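Week 2: Play and the under-fives
Handout to go with my talk, room 24
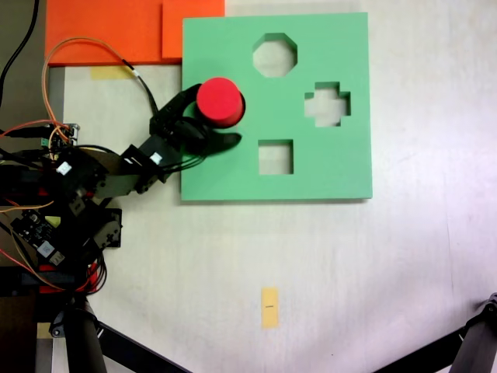
A foam shape board with octagonal, cross-shaped and square holes, and a red cylinder on top.

Hello all! I've typed this up from my own scribbles, so forgive the odd leap. It covers what I said (and a bit I ran out of time for) on how small children learn through play. Bring it to the seminar please, as Rajkumari Tomar is taking that one and she does like people to have read it.

Where we got to last time

We finished on Piaget, and I could see a few of you flagging by the time we reached object permanence. Quick recap: a baby of four or five months often won't look for a toy once you've put a cloth over it. By the end of the first year most will pull the cloth off and look rather pleased with themselves. Piaget took that as a sign that the baby now knows the toy still exists. Later researchers watched where babies look, instead of what they reach for, and thought the knowledge might be there a good deal earlier. I lean towards the later lot, but you're welcome to argue with me.

Kinds of play

You'll meet lots of lists in the books and they never quite match. I use Mildred Parten's because it's old, short and easy to spot in a real nursery. She was interested in who children play with:

Solitary play: on their own, busy with their own thing.
Onlooker play: watching the others, perhaps chatting to them, without joining in.
Parallel play: side by side with the same sort of toys, but each doing their own game.
Associative play: swapping toys and talking, with no shared plan.
Cooperative play: a proper joint game, with roles and (usually) a row over who gets to be the dog.

Please don't treat it as a ladder! I've seen four-year-olds happily spend a whole morning alone with a box of buttons, and they were getting on fine. What you want to know is whether a child can do the other kinds when they fancy it.

Shapes, posting and fitting

Posting toys and shape boards give you a lovely view of trial and error. A young toddler will often push a piece at whichever hole is nearest and push harder when it won't go. A bit later you see turning, then a pause and a look before the hand moves. That pause is what I'd like you to watch for on placement. Write down what the child does and leave "clever" and "frustrated" out of your first notes. You can put your guesses in the right-hand column afterwards.

How much should the grown-up help?

This is where Vygotsky comes in, and the word you need is scaffolding (which came from Wood, Bruner and Ross, not from him, and people muddle it in essays every year). Give just enough help that the child can do the next bit, then back off. Holding the board steady is help. Doing the puzzle for them is just you doing a puzzle.

For the seminar

Read chapter 2 of the course reader and have a go at the observation sheet on page 21. Jaanus Kazlauskienė has spare copies in the office if yours has gone missing. My notes on writing up observations will go out in May.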